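Subject: Re: Sleeve pleats and the shrinkage allowance
From: Hooman Mirzaei

Samina Paracha wrote:
> The Jernley draft gives a single shrinkage allowance for both
> directions of the cloth. Is that a mistake? My test squares
> came out shorter along the warp but hardly changed across it.
> Also, do you press before measuring?

It is a mistake in the draft. The allowance should be given separately for warp and weft. Waqas Magsi has the corrected table and will send it on once the Hendetti figures are in. 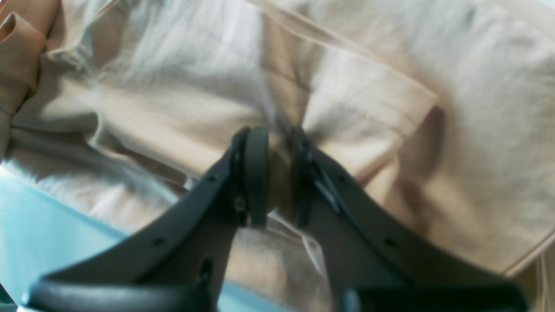
On measuring: do not press first. Lay the square flat, leave it overnight, then measure between stitched marks, at least 10 cm in from any selvedge. Pen marks spread in the wash and are no use for this. Pressing stretches the damp edge and hides part of the loss.

For the darker lots, keep a separate wash. The dye on lot 2157 was still bleeding at the third rinse, and the beige squares I had in with it had to be thrown out.

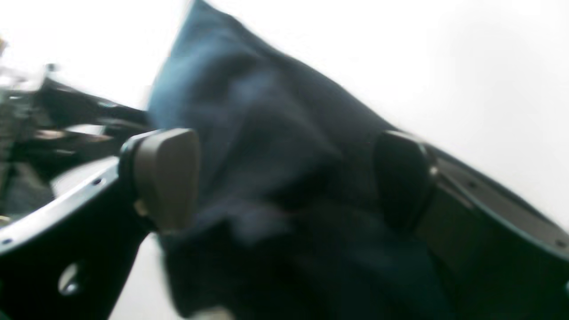 Navy cloth, creased.

Weight matters too. Anything under 145 g/m2 should be measured twice – the lighter cloth shifts on the table and the readings differ by a millimetre or two. Take the mean. 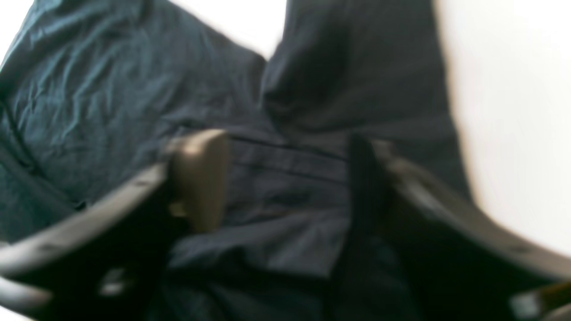
The pleat depth can stay as drafted until the new table is agreed. If you have already cut the sleeves, add the difference at the cuff and leave the sleeve head alone.

Hooman

Last updated: September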